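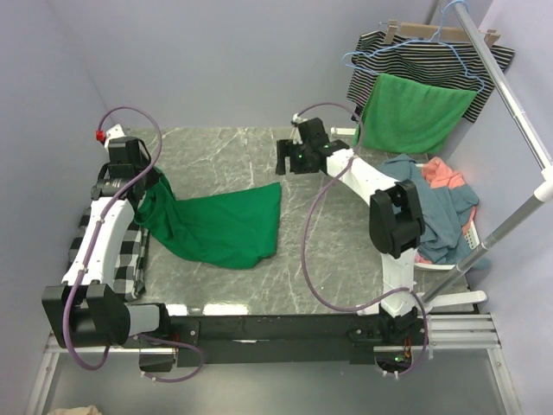
Cell 1, both arms on the cloth task, left gripper holding the green one.

ihedlund
Planning a second bench cell for textile handling, same layout as cell 1. Two arms on a common front frame, enclosed on the sides. Budget is fixed before July. Two quotes so far: Torvik for the complete cell, and Drarnunent for arms only, with us building the frame and walls. Torvik's lead time is 40 days. Drarnunent won't commit. Which would you take?

kosmont_user
Arms only. A frame and three walls are a week of shop time. Put the difference into spare grippers. We ran 300 hours on one set of fingers and the pads were finished.

ogronli
Disagree. The week of shop time is real, but so is the alignment afterward. If the base spacing differs from cell 1, everything taught there has to be redone. Get the complete cell and a drawing with tolerances.

Also budget for cable management. Those purple leads hang in a wide loop on the right arm, over the same table you're dragging cloth across. The left one is at least clipped to the link. Price a proper dress pack for both.

ihedlund
Clips are a small line item – I have 38 in a drawer. A dress pack adds payload at the wrist and I'd like to avoid that.

ogronli
Then clip the right one the same way and leave slack at the elbow only. Still needs a line in the budget for replacement cables.

hinari_fan
What about the rack and basket? If those are part of the task, the second cell needs the same ones in the same position. Ours were bought later from a different store and the reach was wrong on the far side.

ihedlund
Good point, not on the list. Adding a rack, a basket and 3 sets of garments.

kosmont_user
Still say arms only. Use a drilling jig off cell 1 and the spacing argument goes away.

ogronli
Only if the jig is any good. Ask Torvik to quote the bare frame separately.

ihedlund
Request sent. Will post the number when I have it.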